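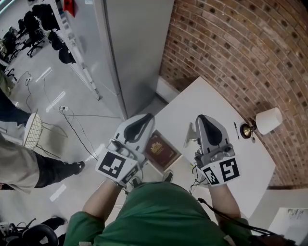 The red book, the white table, and that lamp!

I have been wanting to write about this corner for weeks, and now that it's May I'm finally doing it. Saturday, May 1, 2021, coffee in hand, windows open, let's go.

So, the book first. It's a dark red book with a gold emblem on the cover, and I found it in April at Shearer, the secondhand place two streets over from the studio (the one with the terrible parking and the wonderful back shelves). I paid 14 dollars for it, which Elspeth Tennant thinks is too much and I think is a steal. It's 425 pages on the history of bookbinding, written by somebody who clearly loved glue more than most people love their families. I'm up to the chapter on endpapers and I am having the best time!

Every book like this needs a table where it can just lie around and be picked up, and ours is the white one. It used to be in the middle of the room, and everybody dropped their stuff on it on the way to somewhere else. Mail, chargers, half a sandwich once. Then Ljubica Krasniqi suggested pushing it over against the curved brick wall, and oh my goodness, what a change. I had walked past that wall for two years and never really looked at it. Red brick, going around in a curve, with a plain white table in front of it. The bricks make the white look cleaner and the white makes the bricks look warmer. I keep going over there for no reason.

The lamp came next. White cylinder shade, round brass base, very simple. It's from Dukberg and it's the first lamp I've bought new in ages. I went back and forth between this one and a black metal one from Jutow (also lovely, a bit more serious), and the brass won because of the brick. Brass and brick! I'd put them together in every room if I were allowed. In the evening, with the ceiling lights off, the light goes up the wall and you can see how uneven the old mortar is, and I love that.

I keep a black pen on the table too. I write in the margins in pencil only, before anyone gets upset, but the pen is for the list of words I have to look up. So far: "kettle stitch," "deckle," "yapp edges." Yapp edges are the floppy overhanging covers you see on old Bibles, and now I want one of those as well.

Still on my list for the rest of the room is the cable situation over on the gray floor. Cables and power strips, all just lying there. I measured for a cable channel last night and I need 470 centimeters if it goes along the wall. Tirketti sells one in light gray that should go nicely with the tall cabinet. If you've used it, tell me whether the lid stays on!

Next week I want to try a second, smaller lamp up on the white shelves. Elspeth says one is enough. We'll see.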